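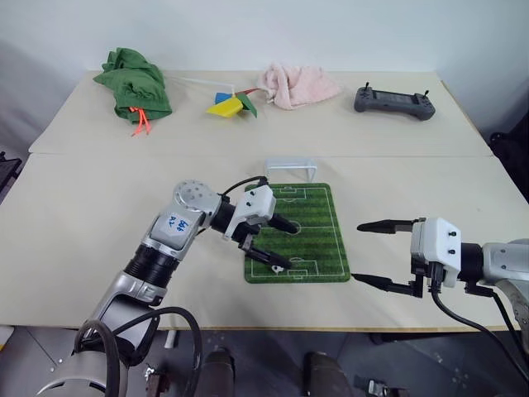

Slide 1. Green bag, pinwheel, pink towel.

Notes for the Trurnbridge talk on running a toy library. Say hello, thank Prarkgate for the room. We opened in March with 134 items and two shelves. Borrowing is free and lasts two weeks. Say that twice – people always ask.

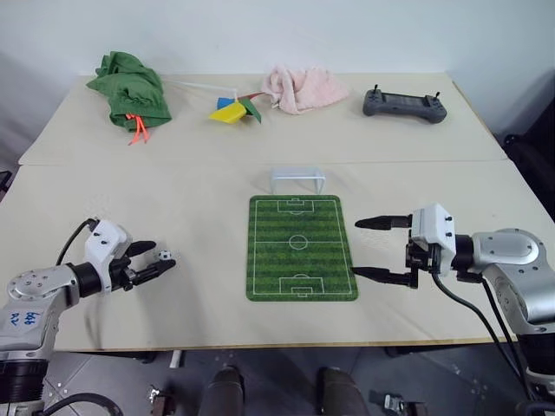

Late returns were our biggest problem in the first year. Fines made it worse, and families stopped coming. Now we send one text and leave it there. Small things go missing most, so anything like the pinwheel gets a number on the stick before it goes out. Drawstring bags are good for sets with lots of pieces.

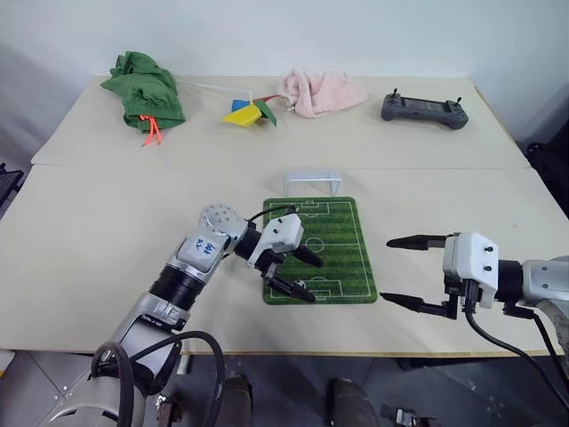
Nuala Brophy wrote back after the draft that I should spend less time on fines and more on cleaning, as that is what parents worry about. Fair point. Hard plastic gets soap and water, fabric goes through the wash. Give this some 2 minutes, then go on to storage.

Storage next. Big flat items take up more room than you expect 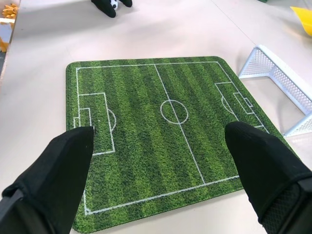
and they get bent if you stack them upright, so plan one wide shelf low down. Pass around the sign-up sheet. Efe Olatunji takes questions.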